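FOR IMMEDIATE RELEASE

Can a machine do your chores yet? Skuswood opens its chore list to the public

CUDURVILLE, 7th September -- I get asked the same thing at every barbecue, every dentist visit and every school pickup. "So when do I get the robot that does the laundry?" I write the news for Skuswood, a small company that tests household and shop-floor automation, so I suppose I've earned it. Starting today I finally have something better than a shrug to offer, and I'm pretty excited about it!

Today we're publishing the Skuswood Chore List. It's a plain-language record of 300 everyday jobs, each one tried over and over in ordinary rooms with ordinary clutter, along with our opinion of how close a machine is to doing it without somebody hovering nearby. The list covers homes, back rooms, small stores and workshops (yes, folding fitted sheets is on there, and no, you won't like the score).

People are still doing most of the work at this stage. Our team picks up hand-held grippers and does the chore with those instead of with bare fingers, so that what we learn about grabbing, turning and letting go can be passed along to a machine that has the same kind of "hand." If you've ever tried to unzip a jacket wearing oven mitts, you have some idea of the first week. It gets easier, though.
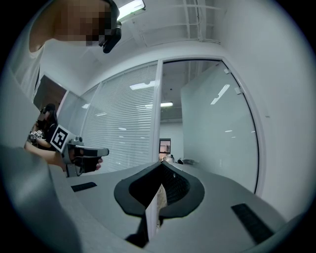

Will a robot be able to clean my kitchen by next year?

Parts of it, maybe, if your kitchen is tidy to begin with and you're patient. Wiping a clear counter and moving cups from one spot to another score well on our list. Scrubbing a burnt pot, sorting the junk drawer and dealing with whatever is at the back of the refrigerator score badly, and we don't expect that to change in a year.

Each chore on the list gets one of four grades: Ready, Nearly, Needs Help and Not Yet. Out of the 300, only 22 came out as Ready. I'll admit I was hoping for more when we started in June, and I argued for a couple of them (loudly, in one case, over emptying a wastebasket). The grading rules won. To be called Ready, a chore has to go right in a room the machine hasn't been in before, with nobody moving the furniture first.

The jobs that surprised me most were the ones I never think about. Doors, for instance. I'd have put them near the top of the easy pile, and they landed in Needs Help. A knob wants a twist, a lever wants a push down at the right end, and then there's the pull, which has to follow the swing of the door while the rest of you gets out of the way. Glass makes it harder again, what with the reflections.

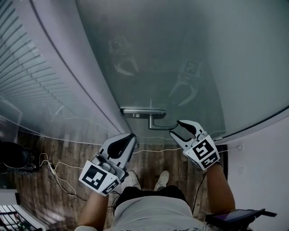
A person sorts all of that out before they've finished their sentence. A machine has to work out where the handle is, which way it goes, how hard to press and what to do if the door is locked, and a mistake in any one of those leaves it standing in the hallway. We've given doors their own chapter, with separate grades for knobs, levers, sliding doors and those heavy ones at the back of stores that fight you the whole way.

Shop-floor chores did better overall. Bins are the same size, shelves stay where they are and someone has usually thought about where things go. Restocking boxed goods is graded Nearly. Bagged goods are another story -- they slump, they slide, and they never look the same twice.

The grades come from 2,051 recorded attempts, and we're including the ones that went wrong. I fought for that too, and this time I won. If you're a store owner trying to decide whether to spend money on a machine, the flops will tell you a lot more than a polished video will.

We had good partners on this. Dhillon, who make storage fittings for small stores, let us work out our restocking tests on their shelving. Skovis wrote the software that lets anyone look up a chore and see how the attempts went. Neither had any say in the grades, and one of Dhillon's own shelf systems got a Not Yet, which they took very well.

The Chore List is free to read at the Skuswood front desk in Cudurville and on our website. We'll update it every June. We're also taking suggestions for the next 15 chores, so if there's a job in your house or your shop that you'd love to hand off, please send it in! Someone has already asked for untangling holiday lights, and it's going on the list.

Press contact: Skuswood News Desk, Cudurville. Review copies and interviews available on request.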